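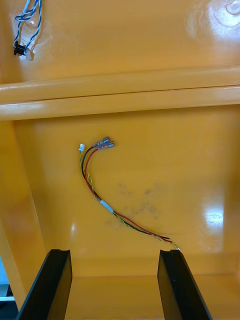 Clutau is a text dataset of wiring notes written by repair technicians and matched to a fixed vocabulary of conductor colors. Each record pairs one free-text note with a list of the conductors the note mentions. Multi-colored pairs are the main source of labeling trouble. A harness like the one lying across the yellow-orange panel, with a red wire, a black wire and a twisted yellow-and-green pair, is entered as three items: red, black, pair(yellow,green). It is not entered as four. A single conductor with a stripe uses stripe(base,mark) and must never be merged with pair().

Contents

notes.tsv: 1,139 records, one per line, UTF-8, tab separated
vocab.txt: 48 color terms and their accepted spellings
holdout.tsv: 91 records kept out of notes.tsv
CHANGES: version history, newest first

Fields

id: integer, stable across versions
site: Graltthorpe or Gutavberg
note: original text, with names and phone numbers removed
conductors: comma-separated list, in order of first mention
flag: 0 or 1; 1 means the two annotators disagreed and the label was settled by a third reading

Source

Notes were typed from paper job sheets at the two sites. Spelling was left alone. "Grey" and "gray" both occur and both map to gray. "Blk" maps to black, "bl" maps to nothing and is left as unknown. Gutavberg sheets use "earth" for the ground conductor; Graltthorpe sheets use "gnd".

Known problems

9 records have an empty conductors field although the note mentions a color. They will be fixed in the April release. Commas inside pair() and stripe() break naive splitting; use the Işık parser or split on commas outside parentheses. Color terms say nothing about function, and the data should not be used to guess which conductor is live.

Maintainer

Ionuț Olteanu. Send corrections with the record id and the proposed label.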